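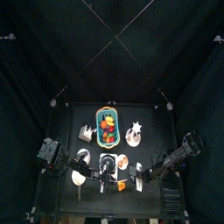 Workcell Setup and Maintenance

Two-arm table cell, left arm droops after warmup

sfilip_cell
We run a tabletop cell with two small black arms, one on each side, inside a black cloth enclosure. Toy kitchen stuff on the table. Since we moved it to the Brodthorpe room the left arm sags at the wrist. It starts fine, then the gripper sits a few mm lower than commanded and the fingertips touch the tray. The right arm doesn't do it. Same firmware on both, same supply model. Counter on the left base says 2,429 cycles.

Already done: re-zeroed, swapped the gripper, checked the table for level. Light on the left base stays green the whole time.
Sânziana Filip

vanags_rework
What is the cloth doing to your air? Small servos lose holding torque when they get hot, and a draped enclosure with a cloth top keeps the heat in. Read the motor temps at the shoulder and elbow before you take anything apart.

plonk17
Disagree. If it was air you'd see it on both arms, they're in the same box. I'd look at the cable run. There's a fair bit of cable showing on those segments and if one is too short it pulls on the wrist when the arm reaches toward the middle. Unclip everything past the elbow, let it hang, run the same pose.

vanags_rework
Both arms are in the same box but they don't have to be doing the same work. If the left one hovers over the tray all session it's holding at full reach. That's the worst pose for the shoulder motor.

sfilip_cell
Left does hover more, yes. Will log temps and try the cable thing, one at a time.

benchmoth
Check the base screws too. Ours (Plonwood table, similar poles over the top) had a base lifting at the back edge and it looked just like droop. Push down on the elbow with power off and watch the base.

sfilip_cell
Update 24/05/2019. Base is solid. Temps: left shoulder was 17 degrees over the right after 300 cycles. Unclipped the cables and the sag got smaller but did not go away.

plonk17
So part of it is cable. Told you.

vanags_rework
And 17 degrees is the other part. Change the rest pose so it parks folded between tasks, and roll the side cloth up on the left for a run to compare.

sfilip_cell
Can't leave the cloth up, the cameras need the dark sides. I can fold the rest pose. Also ordered a longer wrist cable from Sunska, should be here next week – will re-clip with a loop at the elbow and post the numbers.

benchmoth
Re-zero after you re-clip. We forgot that once and lost an afternoon.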